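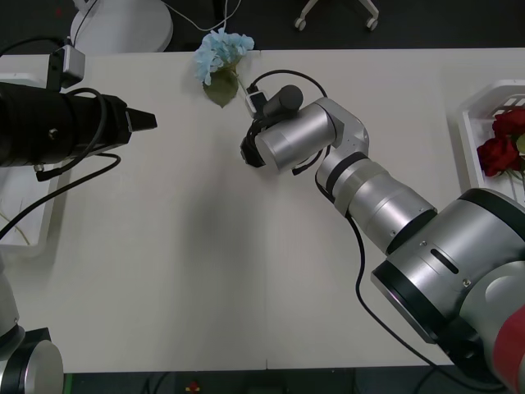
Tultville Parents Board > Crafts and Making > Colouring sheets that print properly?

graphitegoose
Feb 3, 2023
Has anyone found a free colouring site where the sheets come out of the printer the way they look on the screen? I run the drawing table at the Mridha Hall holiday club and I need 30 copies of something by next week. The last lot came from Sarnari. Lovely on the laptop. On paper the dragon was the size of a stamp and the rest of the page was an advert for a different dragon.

Ages are four to nine, so it can't be too fiddly, but the older ones get insulted by anything with a smiling cloud in it.

inkydad
Sarnari is fine if you download the file first and print it from there. If you print straight from the browser it shrinks everything. Set the scale to 100 and untick "fit to page". I've done a whole birthday party that way and only the cake was a disappointment. 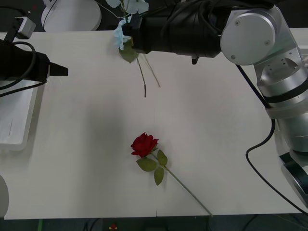

Also, don't use the cheapest paper. Felt tips go straight through it and you end up with a second, fainter dragon on the table.

moth_and_marker
I'll be the miserable one. Why colouring sheets at all? Mine did nothing but fill in other people's outlines for a year and then cried when handed a blank page. Give them a pencil and something to look at. A shoe will do.

graphitegoose
I have tried the shoe. I got a page of scribble and one very good drawing of a bus.

moth_and_marker
So it worked for one of them. 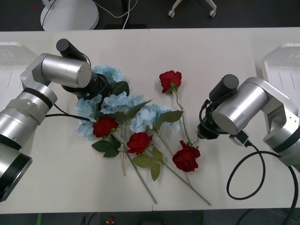
pasteljunction
Bit harsh on colouring, that. My youngest learned to hold a pencil on those sheets, and she draws all day now, mostly on things I'd like to have kept plain. You can do both. Sheet first to settle them, then fold it over and they draw their own on the back.

inkydad
Seconding the fold. It also halves the paper bill.

moth_and_marker
Fine, I'll allow the fold. I still say the step-by-step videos are worse than the sheets. "Now draw an oval." Every child in the country is turning out the same owl.

pasteljunction
Have you seen the Vosbridge ones? They stop after 15 minutes and tell the child to finish it however they like. There are 118 of them, and we got through most of the sea creatures in October. The squid is beyond me but the kids managed it.
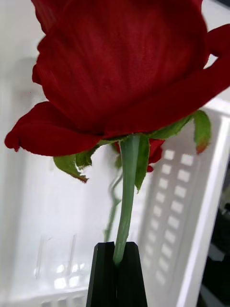 The printable bit is under each video, right at the bottom, past the comments. Plain outlines, thick lines, no adverts on the sheet. You do have to give them an email address, and they will write to you about glitter.

graphitegoose
Just printed the Vosbridge octopus and it fills the page! Thick lines, no second octopus. One of its legs runs into the margin but I can live with a seven-and-a-half-legged octopus.

inkydad
Did you untick "fit to page"?

graphitegoose
I did not.

inkydad
Well then.

moth_and_marker
Or they could draw the missing bit themselves. Just saying.

graphitegoose
Right, octopus on the front, blank on the back, and the shoe stays at home. I'll put up how it went after the club, if I can get the felt tip off my hands.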